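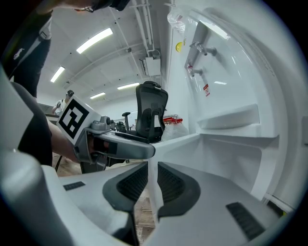
Foam, water and other things we keep: notes for the Tirton office talk
Speaker: Ljubica Lazarević

Opening (2 minutes)

Say good morning. Wait for the people at the back to finish with their chairs.

Start with the question I was asked at Lodenico last year: "Is there really enough to say about packing foam?" Pause here. If nobody laughs, go straight on to the move.

The move
When we left the Galedine building in November, every monitor came with foam, and so did every printer. We unpacked in an afternoon and spent the rest of the winter living with the packaging. Polystyrene weighs almost nothing and takes up the room of a filing cabinet. People who would throw out a perfectly good stapler will put a clean white block on a shelf in case it comes in handy.

Ask for hands: who has some at home right now? Younes has promised to put his up whatever happens.

What to do with it
- Keep the pieces that fit something you will ship again, and write on them what they fit.
- Clean white blocks go to the drop-off point at Peixoto, if they're still taking it. Call first. I didn't, and I got to know their parking lot.
- Don't snap it over your knee. You will be finding the beads until you retire.

The water dispenser (8 minutes, or less if they look thirsty)
Every office has one spot where everything ends up, and it's generally wherever the water is. You go over for a drink, you have something in your hand, and you look for a ledge. The drip tray is a ledge. It was never meant to hold your mail.

Point out the taps: red marking on the left for hot, the gray-white handle on the right for cold. Then the small red-and-white warning label under them, which I suspect has fewer readers than my newsletter. The tall white block in front is polystyrene, in case anyone hoped it was cake.

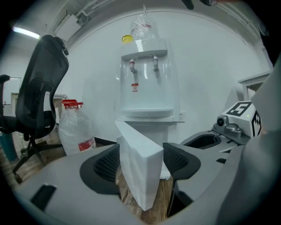
House rules, such as they are
1. Nothing gets parked on the drip tray.
2. Leave space in front of the taps. A person with a full cup should be able to turn around.
3. Foam gets a name and a month written on it. After that month it goes, and so does your right to complain.

Questions
Someone will ask about the coffee machine. Refer them to Younes Ouazzani – he has slides of his own.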